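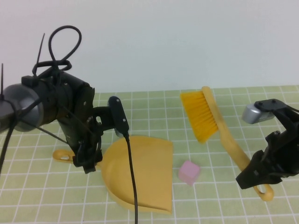

From: Hemi Merrick
To: dirkstead-list
Subject: Re: [dirkstead-list] Waseck reissue, side B running order and levels

Siu-fong Yau wrote:

> I have the second test pressing of the Waseck 12" here. Side A is fine.
> Side B sounds dull from the start of "Mukia" onward and there is a lot
> of spit on the vocal in the last track. Is this the pressing or the cut?
> If it is the cut I would like to know before we approve anything. Also,
> the sleeve notes still list the 7" edit on side B, and I thought we had
> agreed on the full version.
>
> Siu-fong

It is the cut. I played my copy on two tables with different cartridges and the spit is in the same places on both. I then compared it with the reference lacquer Nnamdi kept, and the lacquer has it too, a little less of it. The plant is not at fault.

The cause is the running order. Side B was planned with the loud track first and the long quiet one last. At some point after the transfers were done, the order was changed so that "Mukia" comes second and the vocal track closes the side. The vocal track has the most energy between 7 and 10 kHz of anything on the record, and it now sits on the innermost grooves, where there is the least room for it. Ching-wen cut what she was sent. Her notes say she took the top end down slightly from the second track on to keep the last one playable, and that accounts for the dullness.

Options as I see them:

1. Go back to the old order and recut side B flat. This costs one lacquer set and puts us back in the queue at the plant.

2. Keep the new order, drop the side by 2 dB, and use a de-esser on the last track only. Same cost. It will be quieter than side A and people will notice when they flip it.

3. Approve as is. I would vote against this.

I prefer option 1. The old order is also the order on the original tape box, for anyone who cares about that. Khadija has the box and can confirm the spelling of the titles while she is at it.

On the edit: the full version of "Jansen" is what was cut. The sleeve notes are wrong, the record is right. The label copy was fixed in November but the sleeve file was not. Whoever has the sleeve file, please change the line and send it to me before it goes to print. The quantity on the print order should still read 700.

One more thing about the transfers. The folder on the server has two versions of the closing track, and the file names differ only by a trailing underscore. The one without the underscore has the dropout in the left channel just before the second verse. Please do not use it. I have asked Nnamdi to move it out of the folder, and until he has done so, check the left channel before you send anything to Ching-wen.

I can book the lathe for a morning slot if I get an answer on the order by noon tomorrow. After that it goes to another job and we wait.

Hemi

--
dirkstead-list: releases, masters and pressing
To leave the list, send a blank message with "unsubscribe" as the subject.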